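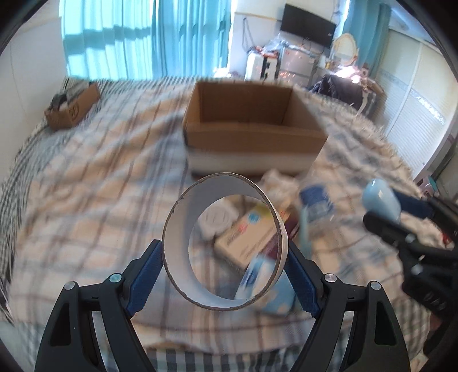 24th November

Broth bench, third go at the pork stock. Bones from Rathjen again, split this time. Blanched 8 min, scrubbed, back in clean water with the ginger. No salt yet. Last batch went gray and I still blame the lid being on.

Rolling boil all morning, topped up twice from the kettle. Cloudy by lunch, proper white an hour after. Pulled 500 ml for Brisa. She says thin at the front, good finish – wants more back fat. I want less. Left it open.

Tare: Clovex soy plus dried mushroom, 2 spoons per bowl. Too much for this stock. Try one and a half tomorow, same bowl, weigh it properly.

Noodles – dough too dry, cracked on the first pass. Rested it under a towel and it came together on the fourth. Flour is the new sack, not the May one, so the old water figure is no use. Needs redoing from scratch. Cut at the narrow setting, boiled short, still chewy at the bottom of the bowl. Keep that.

Brisa Ibarra brought in her aunt's recipe card, dated 1960, from a lunch counter in Luvport. Chicken feet, dried fish, a whole apple. No times on it anywhere. Apple goes in "when it smells right". Will try it at half size once the big pot is free.

Fument jar (garlic, black) smells fine, left alone. Relabeled it, old tape came off.

To do: order feet, sharpen the cuter, ask Rathjen about neck bones. Strain the rest tonight and chill flat – fat cap thickness in the morning, write it HERE not on the box.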